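**FOR RELEASE: February**

# Jetero Opens Shared Workshop Floor, Asks Tenants to Hold the Applause

Jetero has opened its shared workshop floor to small firms that need bench space by the month. The company is aware that "shared workspace" has been used to sell a lot of hallway desks and bad coffee. This release will try to stick to what has been built and what hasn't.

The floor covers 1,653 square meters in a former carpet warehouse. Most of the money went overhead. Old lighting came out, new lighting went in, and a spiral duct now carries air across the work area. Jetero left the duct and the steel exposed. The architect called this a design choice. Veronika Balogh, who runs the site, calls it a budget choice.

"A dropped ceiling was in the first quote," Balogh said. "I asked what it would do for a person standing at a bench and didn't get much of an answer, so we dropped the dropped ceiling."

Benches and carts are spread over the open floor, and tenants stand or sit as the job requires. Rail runs overhead were kept so that fittings can be hung where they're wanted later on.

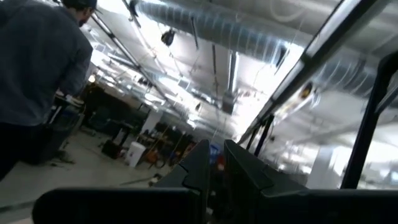
## What tenants get

Each monthly rental covers one workstation, lockable storage, power, heating and use of the loading door. Tenants bring their own tools. Jetero looked at a shared tool library and decided against it after visiting two other sites, where the good drill was always missing.

Parking is limited to 18 spaces, first come, first served. Anyone told otherwise by an agent should ask the agent to put it in writing.

## Claims we are not making

Jetero's own consultants, Penex, predicted the open layout would raise output for small tenants by 40 percent. Jetero asked to see the working and was sent a slide. The figure does not appear in the brochure and will not appear there until somebody can show where it came from.

The same goes for "community." Dezső Sipos, whose repair business Jadeck took one of the first benches, said he signed up for the ceiling height and the loading door.

"They told me I'd meet collaborators," Sipos said. "So far I've met the man from the next bench, and he borrowed my tape measure. The light's good, though. I'll give them that."

Noise remains an open question. A hard, bare ceiling can bounce sound around, and the room has not been tested with every bench in use. Jetero will take readings in the spring and post the results at the front desk, including any it doesn't like.

## Visits

The floor is open for viewing on Saturday from 10 a.m. Flat, closed-toe shoes are required. Rental terms are available in print at the door, with all fees on the first page.

**Press contact:** Katalin Magyar, Jetero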